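Home | Checklists | Rentals | Contact
Filed under: Keys & Entry
Print this page | E-mail this page

Key check, Kolletgate unit 94
Kamala Nair, 1 December 2001

Split rings closed – OK. I ran a thumbnail round each one and nothing snagged, hooray!

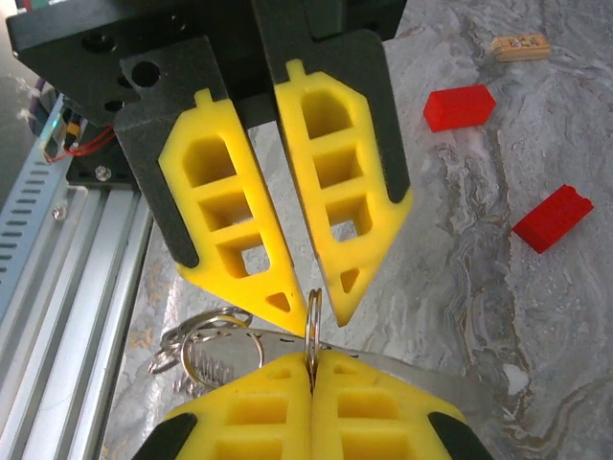

Stamping on flat metal – faint. I'd like it redone before July, my eyes aren't getting any younger.

Spare set at Grendow – not checked, they'd shut by the time I called.

Walls and floor edging – fine, and I still love that little floral paper.

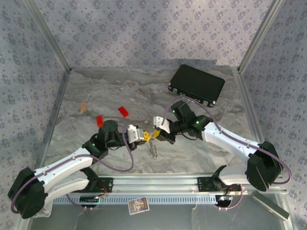 Floral walls, marble-patterned floor.

Next check: unit 578.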